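ROBOTICS IN SERVICE SETTINGS
Handout 4: Notes from the Sellanen open day

Read these before the tutorial. They cover the cushion handling demonstration and the talk that followed. Visit date: 09/10/2023. Notes by Shivam Pant, checked by Iestyn Yorath.

The task was tidying soft furnishings on a seat using an arm and a two-finger gripper.

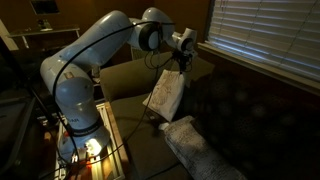
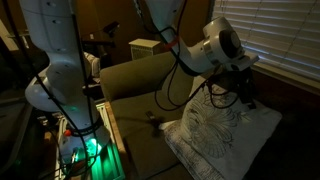
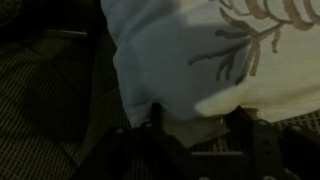 Why pillows? A rigid part has a known shape, so you can plan a grasp from a model. A pillow changes shape as soon as it is touched. The grasp point has to be chosen from what the sensors report at the time, and a grasp that holds at a corner can fail in the middle of a panel, where there is no loose fabric to close on.

Hậu Triệu ran the session and gave these figures for the August trials:

Attempts logged: 2,447
Placed within tolerance: 1,558
Stopped by the operator: 66

The rest were drops or misplacements. Most drops came during the lift – the fingers closed on the cover but not on enough of it. Work out the success rate yourselves and bring it to the tutorial.

Points from the question period

Lighting. Murray Gagnon asked whether low light matters. Hậu said it depends on the sensor. Colour cameras lose fabric edges first, and a printed pattern can be mistaken for a fold.

Cables. External cabling limits how far a wrist can turn before something snags. Allow for it in your motion plans, including the return move.

Force. The Varnance software caps gripper force in a single setting. Bleddyn Griffiths thought a separate cap for each fabric would be better. We will come back to this in week 6.

For the tutorial

1. Define "placed" for a pillow on a couch. State your tolerance and how you would measure it.
2. Suggest one change to the gripper fingers that would reduce drops during the lift.
3. Read the Ellis chapter on deformable objects, first half only.

Hand in one page, typed.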